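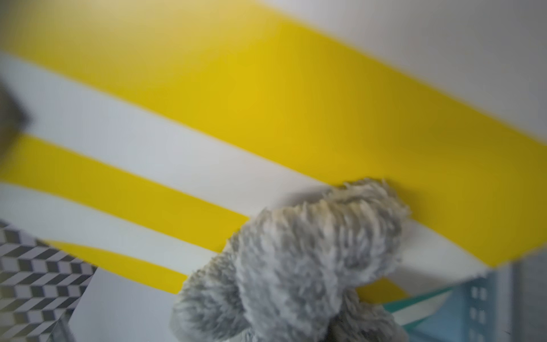 Figure 3. Wrist view on approach to the grey plush, with the blue crate at lower right.

4.2 Keeping the wrist view useful up close

The striped wall turned out to be a wonderful test for our perception module. Plotasier, our grasp planner, looks for objects by tracking edges from one wrist image to the next, and long diagonal bands of yellow and white give it plenty of strong edges that belong to no object at all. Our first version happily locked on to them. The current one weighs each edge by how far it shifts as the wrist moves, so the wall fades out of the estimate and nearby things stand out. Fluffy texture helps a great deal here, and the plush quickly became our favourite target!

Plates are harder. A striped plate in the basket has the same kind of bold, regular pattern as a painted wall, and by the time the fingers are close, one of them hides a good part of the rim.

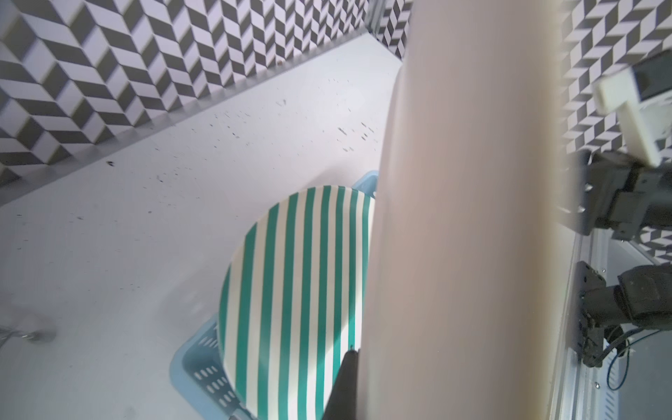
We therefore fit a circle to whatever arc of the rim is left and carry the hidden part forward from the last 30 images. The finger itself is masked using the joint readings, with a margin of 5 pixels to allow for blur at its outline. Carrasco's original mask was fixed by hand and had to be redrawn whenever the camera was refitted; the new one is computed at start-up in 2 seconds, and we're delighted with how much simpler it has made our mornings.

The planner then proposes 100 candidate grasps along the fitted rim and drops any that would bring a finger into the basket wall. Scoring of the remaining candidates follows Section 3.4.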